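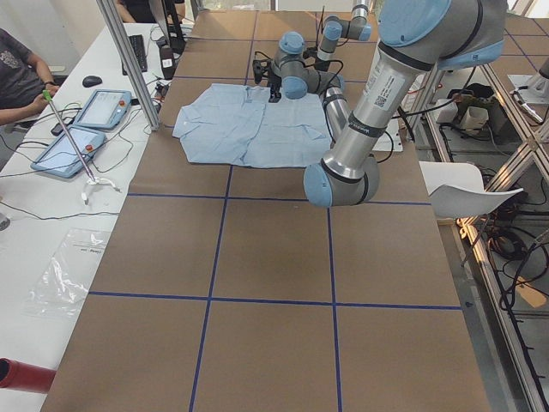

Godelieve Wouters had promised her brother one good shirt for the wedding in Llanos, and she could not leave before it was folded. She spoke to him in her head while she worked. The light blue one, Niall, with the buttons, the one you said made you look like a bank. It lay flat near the far end of the big table, on the brown paper with its lines of blue tape, and the creases would not go away by wishing. The bus was at 8.

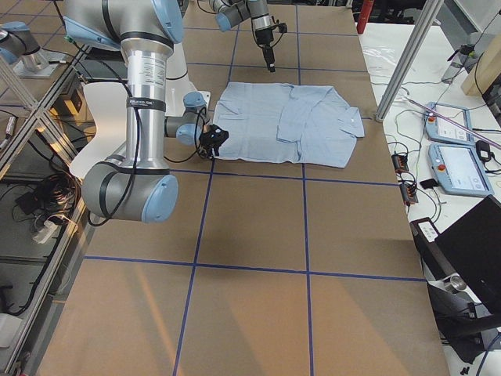

Grallham, June

Dear Niall,

I am writing this before I close the suitcase. One sleeve goes back across the body first – Mother taught us this, but you never listened. The sun came on the table while I was thinking of her. I put 50 in the envelope for Annag, please give it to her before the dancing. Wear the shirt also if it is hot.

Your sister,
Godelieve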